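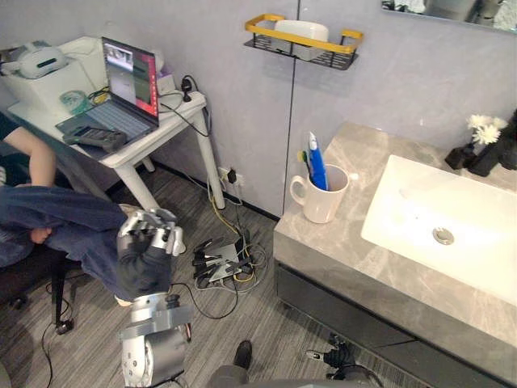

4.2 Secondary surfaces and the stacking of equipment

Figure 3. Side table in use as a work surface, with laptop, stacked equipment and castored office chair on carpet.

The survey covered 159 tables which had not been sold as desks but on which a computer was in regular use. Tables were coded for height, depth, leg type and distance from the nearest wall. Objects on them, 1586 in all, were coded for position (front edge, middle, back corner) and for support, meaning whether the object rested on the table itself or on another object. The coding sheet was drafted by Haddadin and revised by Gwilliam after a first pass in September, when the category "partly supported" was added.

Figure 3 shows an arrangement of the type we coded as B2. The table is a white side table with thick tapered legs, set against a pale grey wall. An open laptop stands on it. A white box-like unit takes up the back corner to the left of the laptop, and a VR headset rests on top of the unit. A black handheld device with buttons lies at the front edge and partly overlaps the palm rest of the laptop.

Two features of B2 arrangements are relevant to the argument of this section. The first is the use of the box as a shelf. On a desk of normal depth, a headset or similar bulky item can be put down beside the computer. On a side table the laptop leaves little spare depth, and flat-topped equipment in the back corner becomes the natural place for anything which is awkward to lay flat. We refer to this as upper-level storage. It was more common for items with straps or cables than for rigid ones. Books, by contrast, were nearly always placed directly on the table — or on the floor.

The second feature is overlap at the front edge. Under the original scheme the handheld device in Figure 3 would have been entered as resting on the table, and the overlap with the palm rest would have been lost. Under the revised scheme it is partly supported. The distinction matters when surface area is calculated. If the footprints of a laptop and a handheld device are simply added together, the area in use is overstated, and a crowded table may appear to hold more than its top allows. All area values in Section 5 have been corrected for overlap.

Seating was recorded separately. The chair in Figure 3 is a black office chair on casters, standing on grey carpet. Casters on carpet were treated as a class of their own, as a chair of this type moves less readily than it would on a hard floor. Interviewees, of whom there were 30, tended to describe such chairs as something they turned in and seldom rolled. Several said that they sat sideways to the table for tasks which did not need the keyboard. Sideways sitting leaves the front of the table clear of the knees, and it was mentioned most often by users of tables with thick legs or a low apron.

Leg type was included at the suggestion of Mathebula, who had noted in earlier work on the Pastance range that heavy legs reduce the usable width beneath the top. The present data give partial support. Thick legs were linked to sideways sitting but had no clear link to the number of objects on the surface. Distance from the wall had a stronger effect: where the table touched the wall, back-corner stacks were higher.

Small items present a remaining difficulty. Rolls of tape and short coiled cables are hard to tell apart at a distance, and the two coders disagreed on them more often than on any other group. They were therefore merged into one class, "small coiled items", for all later counts. Handheld devices were likewise not divided by function.

Shares: 30
Comments (3)

Branwen Lewis
Was table height measured to the top surface or to the underside? The text gives neither and it affects the knee clearance argument.

Maya Haddadin
To the top surface. Underside height was taken for the thick-legged tables only — it should have been stated and will be added.

Védís Zoëga
The merged class makes sense to me. I would still like to see the disagreement figures in an appendix.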